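모임 안내 > 자수·바느질 모임 > 회의록 > 2018

공지 일정 회의록 도안 자료 작업실 이용 문의

체르크비 자수 모임 정기 회의록

일시: 2018년 2월 19일 저녁
장소: 얄네스 작업실 안쪽 방
참석: 클레드윈 기틴스(진행), 크레이그 시어러, 우테 하름스, 폴커 부슈만, 발트라우트 크뢰거 외 회원
기록: 우테 하름스

지난 회의록 확인

1월 회의록을 낭독 없이 회람하였다. 폴커 부슈만이 실 구입 항목에 적힌 색 이름이 틀렸다고 지적하였다. '짙은 황토'로 되어 있으나 실제 주문한 것은 '옅은 황토'이다. 해당 부분을 고치기로 하고 나머지는 원안대로 승인하였다.

크레이그 시어러가 1월에 맡기로 한 창가 조명 수리 건을 물었다. 클레드윈 기틴스는 부품을 주문해 두었고 도착하는 대로 교체하겠다고 답하였다. 그때까지 어두운 천으로 작업하는 회원은 개인 스탠드를 가져오기로 한다. 연장선은 작업실에 있는 것을 쓴다.

브라컴 견본 자수 복원 작업

올해 공동 작업으로 정한 브라컴 견본 자수 건을 논의하였다. 원본은 1781년에 만들어진 십자수 견본으로, 알파벳과 숫자, 가장자리의 딸기 덩굴무늬, 아래쪽의 집과 나무 한 쌍으로 되어 있다. 모임에서는 원본을 그대로 옮긴 복제본 한 점을 공동으로 만들고, 원하는 회원은 개인용으로 축소한 도안을 따로 수놓기로 지난 회의에서 정한 바 있다.

우테 하름스가 도안 옮기기의 진행 상황을 보고하였다. 알파벳과 숫자 부분은 모눈종이에 다 옮겼다. 가장자리 덩굴무늬는 왼쪽과 위쪽까지 마쳤다. 오른쪽 아래 모서리는 원본의 실이 많이 빠져 바늘구멍만 남아 있어 무늬가 분명하지 않다. 뒷면 사진을 받으면 남은 실 끝으로 색과 방향을 짐작할 수 있을 것으로 보인다. 브라컴 쪽에 뒷면 사진을 요청하는 편지를 보냈으나 아직 답이 없다.

폴커 부슈만은 모서리 무늬가 확인되지 않을 경우 왼쪽 모서리를 뒤집어 쓰자고 제안하였다. 우테 하름스는 원본의 위쪽 두 모서리도 서로 맞지 않는다고 설명하였다. 수놓은 사람이 칸을 잘못 세어 덩굴이 한쪽에서 짧게 끝난 것으로 보이며, 아래쪽도 같은 사정일 수 있다고 하였다. 크레이그 시어러는 빈 곳을 추측으로 채우는 것보다 비워 두는 편이 낫다는 의견을 냈다. 토론이 길어져 결정은 답장이 온 뒤로 미루었다. 다만 작업 순서를 바꾸어 오른쪽 아래는 맨 마지막에 수놓기로 한다.

칸을 잘못 센 곳을 복제본에서 고칠 것인지도 논의하였다. 고치자는 의견과 그대로 두자는 의견이 모두 나왔다. 표결 결과 그대로 두기로 하였다. 도안지에는 해당 칸을 연필로 둥글게 표시하여 수놓는 사람이 자기 실수로 알고 풀어 버리는 일이 없도록 한다. 개인용 축소 도안은 각자 정한다.

천과 실

천은 슈트로벨에서 표본을 받아 비교하였다. 표백하지 않은 아마포와 반표백 아마포가 있으며, 올의 굵기는 같다. 참석자들이 돌려 보고 시험 삼아 몇 땀씩 놓아 보았다. 표백하지 않은 쪽은 색이 원본에 가까우나 올이 고르지 않아 군데군데 굵은 올이 있다. 반표백은 칸 세기가 수월하다.

크레이그 시어러는 공동 작업은 여러 사람이 번갈아 놓게 되므로 세기 쉬운 천을 써야 한다고 하였다. 폴커 부슈만은 완성 후 홍차로 물들이면 색을 맞출 수 있다고 하였으나, 우테 하름스가 실까지 물드는 점과 나중에 얼룩이 올라올 수 있는 점을 들어 반대하였다. 물들이기는 하지 않기로 하고 반표백 아마포로 정하였다. 주문은 크레이그 시어러가 맡는다. 가장자리 여분은 사방 5센티미터로 하고, 재단 후 바로 감침질하여 올이 풀리지 않게 한다.

실은 면사와 견사를 두고 의견이 갈렸다. 원본은 견사이다. 견사는 윤기가 맞지만 값이 높고, 손이 거친 회원은 실이 일어난다고 하였다. 공동 복제본은 견사로, 개인용은 면사로 하는 절충안이 나와 이의 없이 채택되었다. 견사는 한 번에 길게 끊지 말 것. 팔뚝 길이를 넘기면 끝부분이 닳아 색이 죽는다. 실 색은 모두 뒷면에 남은 색을 기준으로 고르되, 뒷면 사진이 오기 전까지는 초록과 갈색만 먼저 산다. 분홍은 앞면이 많이 바랬으므로 보류한다.

작업 방식과 시간표

공동 복제본은 작업실의 큰 수틀에 걸어 두고 순번대로 수놓는다. 한 번에 4명까지 틀 앞에 앉을 수 있다. 더 앉으면 팔꿈치가 부딪히고 가운데 사람이 빛을 받지 못한다. 순번표는 문 옆 게시판에 붙인다. 못 오는 날은 직접 다른 회원과 바꾸고 표에 적는다.

십자수의 윗땀 방향은 왼쪽 아래에서 오른쪽 위로 통일한다. 왼손잡이 회원도 같은 방향으로 놓는다. 시작할 때 매듭을 짓지 않고 실 끝을 뒤에서 눌러 넣는다. 끝맺을 때는 이미 놓은 땀 밑으로 실을 통과시킨다. 짙은 색 실을 빈 칸 뒤로 건너 끌고 가지 않는다. 앞에서 비쳐 보인다.

자리를 뜰 때는 바늘을 천에 꽂아 두지 말고 바늘꽂이에 돌려놓는다. 지난번 작업에서 녹이 밴 자국이 끝내 지워지지 않은 일이 다시 언급되었다. 손에 크림을 바른 채 앉지 않는다. 차와 과자는 바깥쪽 탁자에서만 든다.

폴커 부슈만이 잘못 놓은 땀을 발견했을 때의 처리를 물었다. 자기 것이면 바로 풀고, 남의 것이면 풀지 말고 쪽지를 핀으로 표시하여 둔다. 핀은 천의 여분에만 꽂는다.

진행은 매회 틀 옆의 공책에 적는다. 적을 내용은 이름, 도안의 줄 번호, 쓴 실의 색 번호이다. 긴 설명은 필요 없다.

봄 전시

체르크비 봄 전시에 낼 작품을 논의하였다. 올해는 복도 쪽 벽면과 유리장 하나를 쓸 수 있다고 통보받았다. 벽면에는 액자 작품을, 유리장에는 작은 소품을 둔다. 복제본은 그때까지 완성되지 않으므로 수틀째 내놓자는 안이 있었다. 수틀이 커서 옮기기 어렵고, 손을 대는 관람객이 있을 것이라는 우려가 나왔다. 대신 도안지와 시험 천, 실 색표를 유리장에 넣어 진행 중인 작업을 소개하기로 하였다. 소개 글은 우테 하름스가 쓰고 클레드윈 기틴스가 읽어 본다.

액자는 회원 각자가 준비한다. 유리를 끼운 액자는 천이 유리에 닿지 않도록 받침을 넣어야 한다. 뒷면의 걸이는 철사 대신 끈으로 한다. 작년에 철사가 벽을 긁었다는 지적을 받았다. 긴 쪽이 70센티미터를 넘는 작품은 벽면에 걸 수 없으므로 미리 클레드윈 기틴스에게 알린다.

이름표에는 작품 이름, 만든 사람, 기법만 적는다. 도안의 출처가 있는 작품은 출처를 함께 적는다. 크레이그 시어러가 책에서 옮긴 도안도 적어야 하는지 물었고, 적는 것으로 확인하였다. 색만 바꾼 경우에도 마찬가지이다.

판매 여부를 두고는 전과 같이 전시 기간에 팔지 않는 것으로 한다. 문의가 있으면 이름과 연락처를 받아 만든 사람에게 전한다.

초보반

초보반을 다시 열자는 요청이 몇 차례 있었다. 폴커 부슈만이 계획을 내놓았다. 첫 시간에는 천의 올을 세는 법과 실 가르는 법을 하고, 그 뒤로 기본 십자수, 반땀, 박음질 순으로 간다. 마지막에는 이름 첫 글자를 넣은 책갈피를 완성한다. 견본 자수의 글자 도안을 그대로 쓸 수 있어 따로 도안을 살 필요가 없다.

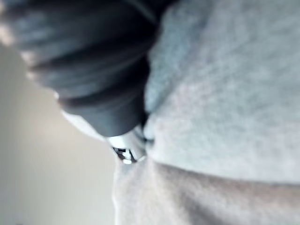 발트라우트 크뢰거는 초보자에게 처음부터 고운 아마포를 주면 칸을 세다가 지쳐 그만두는 일이 많으니 첫 두 시간은 올이 굵은 천을 쓰자고 하였다. 책갈피만 아마포로 하면 재료비도 줄고, 그사이 손에 익은 힘으로 땀을 고르게 놓을 수 있다는 의견이었다. 이어 실을 너무 당기는 버릇은 나중에 고치기 어려우므로 수틀을 반드시 쓰게 하자고 덧붙였다.

폴커 부슈만은 이를 받아들여 계획을 고치기로 하였다. 굵은 천은 선반에 남은 것이 있으니 먼저 쓰고, 모자라면 슈트로벨 주문에 더한다. 수틀은 작은 둥근 틀을 빌려준다. 나사가 헛도는 틀은 골라내어 따로 둔다. 빌려준 틀은 마지막 시간에 돌려받고, 안쪽 고리에 감은 면 띠가 더러우면 새로 감는다.

수업 요일은 정하지 못하였다. 정기 작업 시간과 겹치면 틀 앞자리가 좁아지고, 저녁에 따로 열면 작업실 열쇠를 맡을 사람이 필요하다. 폴커 부슈만이 신청자에게 가능한 시간을 물어본 뒤 다음 회의에 가져온다.

도안 자료 정리

서랍의 도안을 빌려 간 뒤 돌려놓지 않은 경우가 있다. 특히 딸기와 도토리 띠무늬 묶음이 보이지 않는다. 가지고 있는 회원은 다음 모임에 가져올 것. 앞으로 원본 도안은 작업실 밖으로 가져가지 않고 베끼거나 복사하여 쓴다.

크레이그 시어러가 서랍을 무늬별로 다시 나누자고 제안하였다. 지금은 들어온 순서대로 쌓여 있어 찾기가 어렵다. 글자, 띠무늬, 꽃과 열매, 건물, 그 밖의 것으로 나누기로 하였다. 봉투 겉에 가로세로 칸 수를 적자는 의견도 채택되었다. 정리는 크레이그 시어러와 발트라우트 크뢰거가 맡고, 급하지 않으므로 기한은 두지 않는다.

기타

우테 하름스가 가위 문제를 말하였다. 작은 자수 가위로 종이를 자르는 사람이 있어 날이 무뎌졌다. 종이 가위에는 붉은 끈을, 자수 가위에는 흰 끈을 달아 구분한다. 무뎌진 가위는 클레드윈 기틴스가 모아서 갈아 온다.

다리미판 덮개가 눌어 작품에 누런 자국이 옮을 수 있다. 새 덮개를 마련할 때까지 깨끗한 수건을 깔고 쓴다. 자수는 앞면을 아래로 하여 다린다.

브라컴 견학은 날이 풀린 뒤 다시 의논한다. 가려는 회원은 순번표 아래에 이름을 적어 둔다.

할 일

클레드윈 기틴스: 조명 부품 교체, 가위 갈기, 전시 소개 글 검토
크레이그 시어러: 반표백 아마포와 초록·갈색 견사 주문, 도안 서랍 정리
우테 하름스: 덩굴무늬 나머지 옮기기, 브라컴에 다시 편지 보내기, 소개 글 작성
폴커 부슈만: 초보반 계획 수정, 신청자 시간 확인
발트라우트 크뢰거: 굵은 천과 둥근 틀 점검, 도안 서랍 정리

다음 회의는 같은 장소에서 열며 날짜는 게시판에 알린다. 더 이상의 안건이 없어 클레드윈 기틴스가 폐회를 선언하였다.

이전 회의록 다음 회의록 목록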